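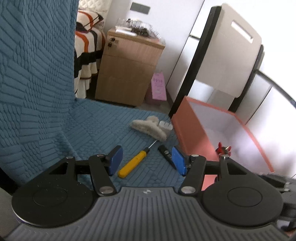 Screwdriver, hair clip and a small black item on the blue quilted cover. Derstead House, first floor.

Small Things Left Behind: A Gallery from the Derstead Residence

The Derstead Residence provides furnished rooms for students and visiting staff of the Caldeira Institute. At the close of each letting period the Household Office inspects every room, returns the furniture to its proper place and collects any belongings that have not been packed. This page presents a short selection from the record of small articles, together with notes on how such articles are kept and how they may be claimed.

The gallery was first published in March 2019 and was prepared by Filipa Meireles, Household Officer, with captions by Marcelino Siqueira. It replaces the printed list formerly displayed in the entrance hall.

On the bed covers

Articles are laid out on the bed before they are entered in the register. The quilted covers are a plain blue, and pale or brightly coloured articles show clearly against them. The screwdriver in the opening picture has a yellow handle, a short black collar and a thin silver shaft. Tools of this size are among the articles most often handed in, and residents are reminded that the Residence does not supply them with the rooms. Shelving and desks should be adjusted only by the maintenance staff – requests may be left at the front desk.

Hair clips, combs and similar personal articles are kept in paper envelopes marked with the room number. The cream-coloured clip has a fluffy covering and is stored apart from the tools, so that it is not marked by oil or dust. Articles of this kind are not washed or repaired by the Household Office and are returned as they were found.

Chargers, adapters and small electrical articles

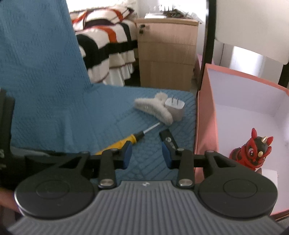 Power adapters are accepted at the desk whether or not the matching cable has been found. The white adapter in this group has two flat metal prongs and was entered separately from the articles lying near it. Residents arriving from abroad often bring adapters of several patterns, and it is of great assistance if a claim states the shape of the prongs as well as the colour of the casing.

Articles that may hold personal files are treated with particular care. They are not opened, connected or read by any member of staff. Each is sealed in an envelope, signed across the flap by two members of the Household Office and placed in the locked cabinet in Room 3. Claims for such articles must be made in person, or by a representative carrying a signed letter.

How articles are kept

The register for the last letting year contains 570 entries. Most concern single articles of modest value, and many are claimed before the owner has left the district. Unclaimed articles are held until the end of August, after which those in good order are passed to the Praswood Exchange, where incoming residents may choose from them without charge. Keys, documents and anything bearing a name are not passed on.

Postage is met by the claimant. A small padded envelope is sufficient for a clip or an adapter, while tools are sent by parcel only. Screwdrivers and other pointed articles are wrapped in card at the tip.

Making a claim

Claims should be addressed to Kendra Simard at the Household Office, giving the room number, the date of departure and a plain description of the article. Enquiries concerning furniture or bedding should be directed to Settimio Gatti, Rooms and Furnishings.

Captions: M. Siqueira. Page maintained by the Household Office, Derstead Residence.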